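타래 시작. 요즘 회사에서 하루 종일 로봇 손목 잡고 씨름하는 중이라 기록 겸 풀어봄. 길어질 듯(나 말 많은 거 다들 알잖아요)

우리 팀이 하는 일 한 줄 요약: 로봇한테 작업을 보여준다. 코드로 "여기로 가서 저기서 집어" 하고 좌표 찍는 게 아니라, 사람이 직접 해 보이고 그 기록으로 학습시키는 쪽. 프로젝트 이름은 쿠루데오(Kurudeo)인데 누가 지었는지는 아무도 기억 못 함ㅋㅋ

보여주는 방법은 우리 팀 기준으로 두 가지예요. 하나는 팔을 손으로 잡고 끌고 다니는 거(직접 교시), 다른 하나는 옆에 앉아서 조종기로 원격 조작하는 거. 둘 다 해본 사람으로서 할 말이 아주 많습니다

먼저 직접 교시. 팔이 중력 보상 모드로 들어가면 진짜 가벼워져요. 처음 잡았을 때 너무 신기해서 허공에 하트 그렸음. 근데 그 하트가 로그에 고스란히 남아서 데이터 정리하던 Annapurna Ramasamy한테 걸렸습니다... 파일 제목이 heart_final로 바뀌어 있더라

손으로 잡고 가르치면 좋은 점은 감이 바로 온다는 거! 물건에 닿는 순간이 손바닥으로 느껴지니까 살살 내려놓는 동작은 이쪽이 훨씬 자연스럽게 나와요

안 좋은 점은 내 몸뚱이. 손목 카메라에 내 손이랑 소매가 자꾸 들어감. 로봇이 나중에 혼자 움직일 때는 내 손이 없잖아요? 학습할 때 보던 화면이랑 실제 화면이 달라지는 거지. 체크무늬 셔츠 입고 온 날 데이터는 통째로 버렸고 그 뒤로 그 셔츠는 집에서만 입습니다

그래서 요즘은 거의 원격으로 해요. 조종기는 타르닉스(Tarnix) 거 쓰는데 손목 비틀 때 반응이 살짝 늦어요. 진짜 살짝인데, 하루 종일 잡고 있으면 그 살짝이 어깨로 옵니다

지금 하는 과제는 블록 옮기기. 흰 블록이랑 짧은 원통들을 트레이 쪽에서 집고 옮기고 하는 건데 말로 하면 유치원 놀이 같죠? 직접 해보면 30초 만에 말수가 줄어들어요

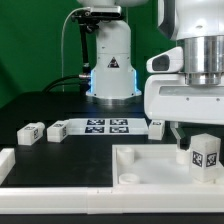
사무실 메신저에 작업대 얘기를 올렸더니 Hauwa Olaniyan이 바로 답을 달았는데, 자기 같으면 원통은 조종기로 안 하고 무조건 손으로 잡고 가르치겠대요. 원격으로는 손가락이 원통 옆구리에 닿는 느낌을 알 길이 없는데 어떻게 일정하게 집냐고

맞는 말이라 반박을 못 하겠는데요... 그래도 나는 원격파. 느낌이 없으면 눈으로 때우면 된다는 주의예요. 손목 쪽 카메라 화면 크게 띄워놓고, 손가락 끝이 원통 윗면 선을 지나갈 때까지 내리고, 거기서 숨 한 번 쉬고 닫기. 이 '숨 한 번'이 제일 중요함(진지함)

왜냐면 사람은 마음이 급하면 내려가면서 동시에 닫거든요. 내가 하면 그게 어떻게 되긴 돼요. 근데 로봇이 그걸 배우면 물건 위 허공에서부터 손가락을 오므리면서 내려갑니다. 마치 간식 봉지 노리는 우리 집 고양이처럼

그러니까 시범은 '잘하는 것'보다 '알아듣게 하는 것'이 먼저예요. 나는 이걸 깨닫는 데 시범 1,674개가 걸렸다. 네, 그게 쿠루데오 시작하고 제가 혼자 찍은 개수입니다. 박수 부탁드려요

그중에 못 쓰게 된 것도 꽤 많아요. 제일 억울한 건 완벽하게 집어서 완벽하게 옮겼는데 녹화 버튼을 안 누른 경우. 이건 실패로도 안 쳐줍니다. 그냥 없었던 일이 됨

그다음 억울한 건 중간에 마음 바꾼 시범. 왼쪽 블록 집으러 가다가 '아 오른쪽 거 먼저 할까?' 하고 꺾은 거. 화면으로 보면 팔이 잠깐 멈칫하거든요? 로봇이 그 멈칫을 배워요. 아무 이유 없이 가다가 서서 고민하는 로봇팔 본 적 있으세요? 저는 있습니다. 제가 가르쳤거든요

Annapurna는 그 버전을 아주 좋아했어요. 사색하는 것 같다고. 지우지 말라고 해서 따로 보관 중

바닥에 붙이는 흑백 마커 얘기도 많이들 물어보는데, 카메라한테 "기준이 여기고 블록이 이쪽으로 돌아가 있다" 알려주는 이름표라고 생각하면 편해요. 우리는 블록에도 작은 걸 붙여 써요. 사람 눈에는 그냥 네모난 무늬인데 없으면 바로 티가 남

마커 관련 흑역사 하나. 10/15/22, 토요일이었는데 급하다고 혼자 나와서 오후 내내 시범을 찍었어요. 48개. 다 끝내고 확인해 보니 마커판을 거꾸로 돌려놓고 찍은 거야!! 위아래가 뒤집혀서 좌표가 전부 반대로 들어갔음

다행히 변환 한 번 먹여서 살리긴 했는데, 그걸 알아내기까지 복도에 나가서 한참 서 있었습니다. 자판기 옆에서. 음료도 안 뽑고

그날 이후로 생긴 내 시작 루틴: 마커판 방향 보기 → 블록 위치 섞기 → 조종기 영점 → 녹화 불 확인 → 소매 걷기. 소매는 이제 원격이라 상관없는데 안 걷으면 불안해서 못 함

아 블록 위치 섞는 거 은근 중요해요. 매번 같은 자리에 두고 찍으면 로봇이 블록을 보고 가는 게 아니라 그냥 그 자리를 외워버림. 블록 치워도 똑같이 가서 허공 집고 아주 당당하게 옮겨요. 눕혀도 보고 세워도 보고 비스듬히도 두고 해야 합니다

근데 사람이 '아무렇게나' 두는 거 진짜 못하는 거 아세요? 나는 내가 골고루 섞는 줄 알았거든요. 나중에 위치를 점으로 찍어보니까 전부 내 오른손이 편한 쪽에 몰려 있었음. 그래서 이제는 위치 뽑아주는 작은 스크립트 돌리고 시키는 대로 둡니다. 로봇 가르치는 사람이 컴퓨터 지시받아서 블록 놓는 중ㅋㅋㅋ

속도 얘기도 해야지. 처음 하는 사람은 너무 느리고, 익숙해지면 너무 빨라져요. 나는 아침엔 거북이고 점심 먹고 나면 레이서가 됨. 같은 동작인데 시간대별로 성격이 다르니까 학습 결과도 오락가락. 결국 노래 틀어놓고 박자 맞춰서 해요. 느린 발라드가 최고. 댄스곡 틀었다가 블록 하나 날렸음

쉬는 시간도 정해놨어요. 시범 20개 하고 무조건 일어나기. 안 지키면 끝으로 갈수록 손이 대충이 되는데, 본인은 모르고 데이터만 알아요. 거의 33분쯤 걸리는데 그 정도가 내 집중력 한계인 듯

며칠 전엔 센게이트(Cengate) 쪽 분들이 구경 와서 조종기 잡아보셨는데, 게임 좀 한다는 분이 제일 고전하고 평소에 바느질한다는 분이 한 번에 원통을 집으셨어요. 다들 탄성. 그분 손목이 진짜 하나도 안 떨림. 스카우트하고 싶었다

질문 들어온 거 하나만 답하고 갈게요. "그렇게 보여주면 로봇이 진짜 따라 해요?" → 따라 해요! 근데 내가 보여주고 싶었던 것만 따라 하지는 않아요. 내 버릇까지 같이 가져감. 나는 물건 내려놓고 나서 팔을 살짝 들었다가 빼는 버릇이 있는데 그걸 그대로 하고 있는 걸 보면 좀 뭉클하기도 하고 민망하기도 하고

Hauwa랑은 결국 내기를 했습니다. 같은 원통 과제를 나는 원격으로, Hauwa는 손으로 잡고 가르쳐서 각자 따로 학습시켜 보기로. 진 사람이 파리나(Farina)에서 파스타 사기. 거기 크림 파스타가 내 인생 음식이라 져도 손해가 아닌데, 그래도 이기고 싶다!!

결과는 12월에 나올 예정이고 이 타래에 이어서 올릴게요. 조종기 오래 잡아도 어깨 안 아픈 의자 높이 아시는 분 댓글 좀 부탁드립니다 진심으로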